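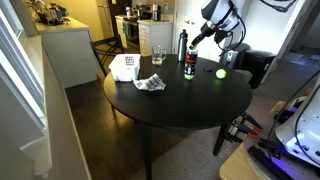

Re: [shop-list] Jointer outfeed table, boards coming off with a hollow

On Sunday Griet Willems wrote:

> I have the Hirose jointer from the Wandville sale running again. New
> knives, set level with the outfeed table at the left end, the middle and
> the right end. Boards up to 23 inches come off straight. Anything longer
> is hollow in the middle when I put the straightedge on it. The infeed
> table has been shimmed by a previous owner. Should I pull those shims or
> leave them alone?

Griet,

Leave the shims where they are until you have measured. A hollow along the length on longer stock usually means the two tables are not parallel, with the outer ends sitting higher than the ends next to the cutterhead. Short boards hide it.

Unplug the machine and drop the infeed table until it is level with the outfeed. Lay a straightedge across both tables, long enough to reach well past the cutterhead each way. Slide a feeler gauge under it near the head. If the gauge goes in there and the straightedge is tight at the far ends, you have your answer.
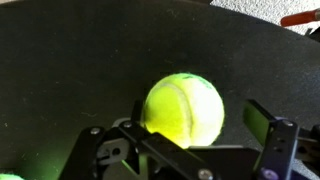 Do the same along the front edge, the back edge and both diagonals, and write the readings down before you loosen anything. A table can be high at one corner only, and in that case a shim moved by guesswork will put twist in the board as well.

On my own machine, a Baltitz of the same general pattern, a gap of 5 thousandths at the head was enough to spoil a long edge joint. I took it out with brass stock at the outer gib screws. Tighten the gibs before each reading - the table shifts when they are snugged up, and a reading taken loose is no use.
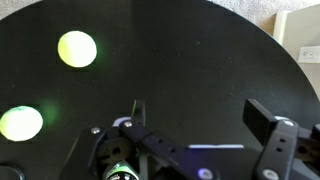 Knife height

Check this again once the tables are parallel. The knives should be level with the outfeed table at top dead center. Too low and the board rides up against the table lip; too high and you get snipe at the tail end.

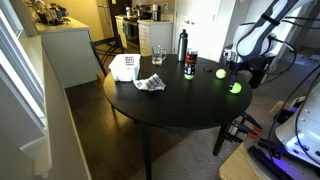 Can I use the edge of a level in place of a machinist's straightedge?

Only after checking it against a known flat surface. Kastport will lend out their 3 foot straightedge if you call ahead, and it is good enough for this job.

Post the four readings when you have them.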